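Sukska Cloth Handling Kit: Gallery

The Sukska kit from Hemex is a two-finger gripper package for shops that sort, fold or feed soft goods. It comes with the gripper, a wrist camera, one set of spare finger pads and the setup software. It fits most small arms already in use, and a bench trial can be booked through the Kurnik office from June.

Theophilus Aryee and Jyoti Sisodia run the trials. Customers send in their own fabric, up to 18 pieces, and get back the pick settings along with a short report. Towels, fleece, bed linen and light knits are all fine. Please call first about anything with beads or metal trim.

Finger pads should be checked every 1000 picks and changed at 2000, or sooner if the tips look worn. Changing a pair takes two screws and no recalibration. Spare pads are sold in pairs.

For prices and trial dates, write to Lalit Yadav at the Kurnik office. Larger pictures can be sent on request.

Wrist camera view

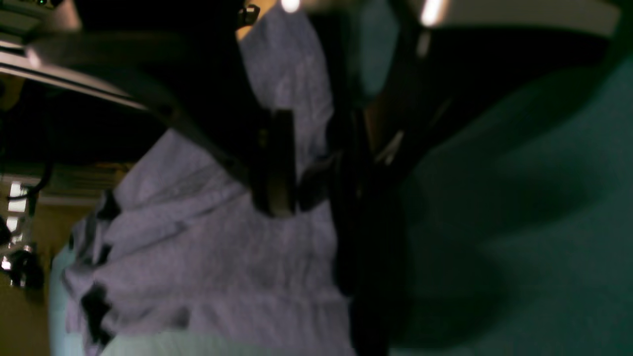

Both fingers on a fold of soft lavender cloth, gripped near the middle.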